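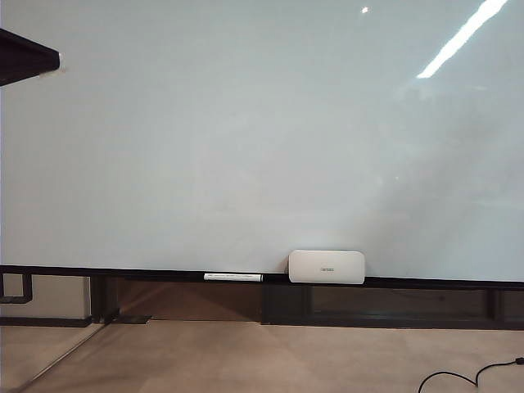 ## Ferry office says Kemberg run will reopen "soon"

KEMBERG — The port office has said "soon" four days in a row now. On Thursday, May 25, 2023, with 222 passengers still waiting for a boat to Drotel, its duty manager said it again.

"We expect to sail once the swell drops below 2 meters," the manager said. Asked when that might be, the manager pointed to the forecast, which has been wrong all week.

The operator, Ateo, promised in December that stranded travelers would get meals and a text alert before every change. Did they?

"Most of them, I believe," the manager said. How many is most? "I don't have that in front of me."

One truck driver, hauling onions from Wihongi, said he got a single text. "It told me to check the website," he said. "The website told me to wait for a text."

The manager put the backlog at around 50 trucks and said two extra sailings would clear it. The same plan was announced after the last storm — drivers say it took a week.

Refund forms are at the ticket window until 6 p.m.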